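# The Working Surface

Desk clutter is usually treated as a matter of character. Rungnapa Thongdee, who plans office interiors at Firthorpe, treats it as a matter of area. Her team surveyed 369 desks in April and recorded what stood between the front edge and the keyboard. Drinks came first, followed by phones, cables and small things kept for the hands.

The strip in front of the keyboard is the most contested part of any cubicle desk. A capped bottle of lemon soda, a Rubik's cube and a flat black device will fill it, and the keyboard is then reached over the top of them. 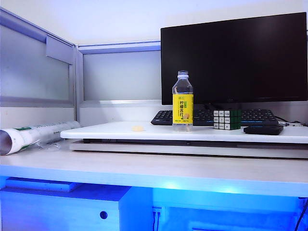

## Trays and loose items

Thongdee divides desk contents into two classes: items with a fixed place and items without. The second class is harder to manage. Tubes roll. Small discs and caps lie flat and are easily lost against a pale top. A shallow white tray with a raised lip gives such pieces a boundary, provided that it is not itself used as a shelf.

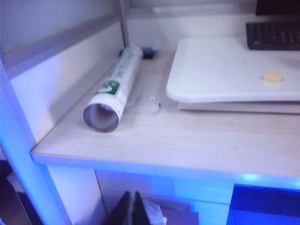 The Firthorpe guidance allows one tray per desk, set to the side of the keyboard and no more than 14 cm from it. Anything not used within 13 working days goes to a drawer. Stacking is discouraged — a lower tray is seldom opened once something rests on the upper one.

## Screens and partitions

Frosted panels admit light but hide the desk beyond, so each bay has to be judged separately. Aluminium rails are often used for hanging cards, which frees the surface below. Thin items such as wooden sticks are best stored upright in a narrow holder, at the back and clear of the monitor. 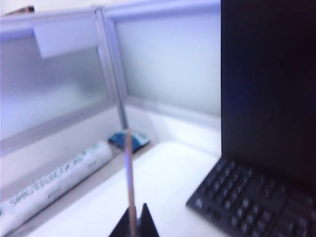

How often should a shared desk be cleared?

Every 2 weeks, with the keyboard lifted and the cables drawn out and wiped. Thongdee advises doing the front strip first, as it collects the most.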